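Setting up a small-parts pick cell: checks before the first run

Grorley cell notes, revised in September by Enikő Boros

This page covers the checks to make before a gripper is allowed to pick small metal parts under program control. It applies to all Ornent cells and replaces the old one-page list.

1. Speed and access

Keep the arm in reduced-speed mode until every check on this page is signed off. One person holds the enabling device and nobody else reaches into the cell. If a part has to be moved by hand, release the device first and wait for the drives to drop out.

2. Finger condition

Open the fingers fully and look at both pads. Renew them as a pair, even if only one is worn. A pad that has lifted at the fold will shift the grip point, and the part will turn as the fingers close. Check the screws on the finger mounts with the torque driver and log the reading. 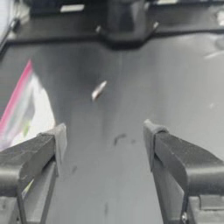

Surface preparation comes next, and it is the step most often skipped. The rule at Grorley is that the pick area holds one part and nothing else during teaching. Bags, trays and labels go outside the marked zone before the arm moves. A zip-top bag lying beside a finger, as on the left here, must be taken away: clear plastic throws highlights that the vision system may read as an edge, and a finger can drag it. Dark marks on the surface should be wiped off or, if they are permanent, masked in the vision setup.

4. Teaching the approach

Place the part inside the zone. Bring the open fingers down to 8 mm above the surface and stop. Jog the last stretch by hand, with the clearance under the pads never less than 2 mm. Close at the lowest force setting and raise it one step at a time until the part holds through a slow lift.

5. Sign-off

Record the program number, pad batch and final force on form 276. Ilona Csizmadia keeps the completed forms – send them to her the same day. Any change of pad, part or surface means going back to section 2.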